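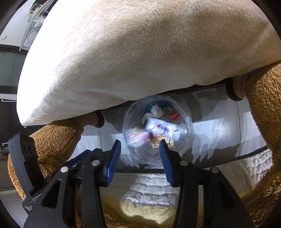

Pascual Salinas has been telling me since August that a home robot which picks up after you is a weekend of work, once you have good recordings to train it on. I said I'd believe it when my floor was clean. So we're building one at my place, an arm on a cart, working name Aravena, and I've agreed to do the recording side with hand-held grippers. The job we picked is snack wrappers and tissues into a bin. Fine. But look at what the bin has for a rim: a clear plastic liner folded over and crinkled all the way around, shiny wherever the light gets to it. I can see where it ends. I have my doubts about a depth estimate.

The shopping list stands at 746 dollars, of which 84 went on a power supply I had to send back. Pascual calls that cheap. A dustpan is cheap.

What I do like is the jaws. The ribbed blue pads are good on thin film, and I expected to hate them. Squeezing a packet by the middle with a gripper in your own hand teaches you a lot about how far you have to open before you let go, and none of it is in the Lenorura parts guide. My worry is that I'm teaching the arm my wrist. I correct without noticing – a small tilt here, a nudge there – and the arm we've got on the cart has nothing like that range. Urs Marti says the software sorts it out. Urs has not had to tune it.
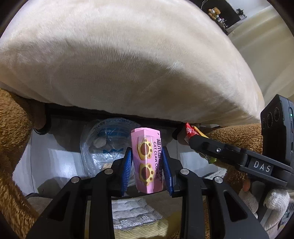 One cat claw cookie packet, held upright, with the bin behind it.

Pascual wants 2,000 recordings before we train anything. I'd sooner train on a small batch, watch it fail and find out which part is to blame, and that argument is still going. He points to a demo from Tesano where the arm clears a whole table. I point out that we never see the table afterward.

Next job is the cart mount. The base plate needs 6 new holes, and Nia Rowlands has lent me a drill press on the condition that I don't talk about robots while I'm collecting it. After that I'll swap the liner for a plain one and see if the bin edge gets any easier to find. If it doesn't, we go to a bin with no liner and I wash it out myself.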